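4.3 Sorting and Cleaning Returned Items

The procedures in this section apply to all household and nursery goods returned to a Cimeo lending point. Staff should complete them before an item is entered in the Vuvora catalog as available.

1. Open the Returns screen and select New Batch. The system assigns a batch number, which remains open until the end of the working day.

2. Place the returned items in a deep, rigid bin. Items of different kinds may share a bin at this stage - a baby bottle, a spray bottle, a cup and a plastic toy may all wait together.

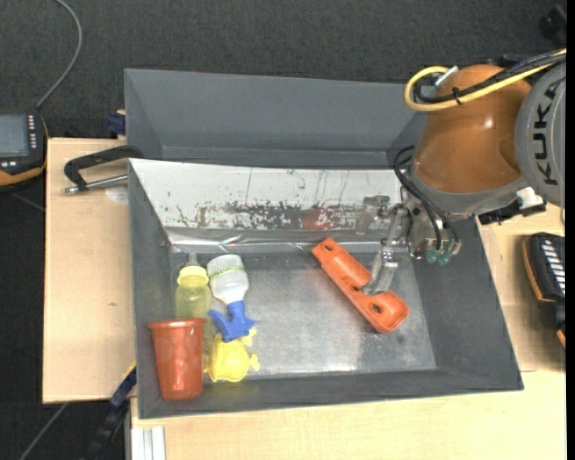 3. Enter each item by its tag number. If the tag is missing, select Untagged and type a short description of the item.

4. Wash feeding items separately from all others. Use the sanitizing cycle and leave the door closed for 15 minutes after it ends.

CAUTION: Do not place spray bottles in the washer. Empty them at the utility sink, rinse them twice and let them dry with the nozzle removed.

5. Inspect each item for cracks, loose parts and worn lettering. Damaged items must be marked Withdrawn and may not be lent again.

Note: A batch may hold up to 97 items. When the limit is reached, the system closes the batch and opens another under the next number.

6. Select Close Batch and print the summary. File the summary at the Flurkstead office with the daily receipts.

For batches that fail to close, see error code 355 in Section 9.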